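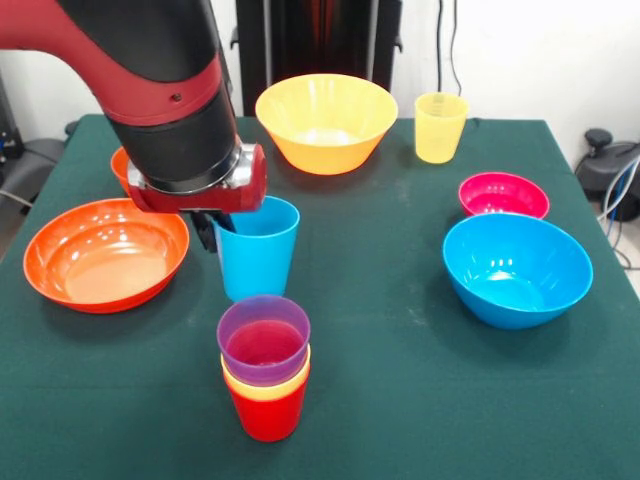 Mỹ Trịnh wrote in to say that the first release treated every verse as if it had one fixed text, and that a reader comparing two printings of the Sakano anthology would find different wording in the same poem with no way to tell which one we had used. The remark was correct. Version 2 adds a source field to each record and keeps variant readings in a separate file.

Sakano Short Verse Set, version 2

Summary

The set holds 1508 short verses in English translation, each with the original text where we could obtain it. All come from the Sakano anthology, a collection of love verses, maxims, and seasonal poems put together from older school readers. The translations were made by several hands over a long period and differ a good deal in style. Some are rhymed, some are in loose blank verse, and a few are plain prose cribs that the anthology prints between the poems.

Zhenhua Song prepared the records. The scans were supplied by Umisico.

Files

verses.tsv: one verse per row, tab separated, UTF-8
variants.tsv: alternate readings, linked by verse_id
notes.txt: notes on the printings, including missing leaves
heldout.tsv: 100 verses set aside for checking alignment
CHANGES: list of edits between versions

Fields in verses.tsv

verse_id: stable across versions. Numbers of deleted records are not reused.
title: as printed. Empty if the verse has no title. First lines have not been used as titles.
text_en: the translation. Line breaks are written as a slash with a space on each side. A stanza break is two slashes.
text_orig: the original, if available.
form: couplet, quatrain, longer, or prose.
rhyme: yes, no, or partial. Applies to the translation only.
translator: initials as given in the printing, or unsigned.
source: A for the first printing, B for the Zheng reprint.
theme: one label from the anthology's own section heads.

How the verses were chosen

The raw scan gave 2000 candidate passages. Passages were dropped if they were quoted inside an essay with lines left out, if they repeated another record word for word, or if a damaged page made more than one line unreadable. Where only a word or two was lost, the verse was kept and the gap marked with three hyphens. No missing words were supplied from guesswork or from later translations.

Two versions of one poem by different translators count as two verses. They share a value in the pair_id column of variants.tsv. Two printings of one translation count as one verse, with the first printing in verses.tsv and the reprint's wording in variants.tsv.

Editing

Spelling follows the printing. Long dashes were changed to double hyphens. Running heads, page numbers, and footnote marks were removed. Footnotes were left out, apart from those that give a second reading, and these went to variants.tsv. Capital letters at the start of lines were kept.

The Zheng reprint moves the refrain in many of the song-like pieces from the end of the verse to the start. We follow the first printing and record the moved line as a variant.

Known problems

Theme labels are uneven. The anthology puts most verses on old age under "Renunciation" and the rest under "Various," and no rule for the split could be found.

Rhyme was marked by one reader. Eye rhymes are marked partial. Some of these should probably be yes, given how the words were pronounced when the translations were made.

The unsigned verses may be the work of one person. The notes file lists the phrases that suggest this. It does not settle the question.

Originals are missing for most of the maxims. The printing cites them by chapter only, and the chapter numbers do not match any edition we have seen.

Suggested uses

Comparing translations of the same poem, studying line length and form in short verse, and teaching. The set is too narrow to stand for the poetry of any period or region, and the translators' taste shapes it heavily.

Loading

Read the files with quoting turned off. Several verses contain a single unmatched quotation mark, and most spreadsheet programs will join the rows that follow. The Bivitz reader handles this correctly if strict mode is on.

Corrections

Send the verse_id, the wording you believe is right, and the page in printing A or B. Reports without a page are held until someone can check the scans.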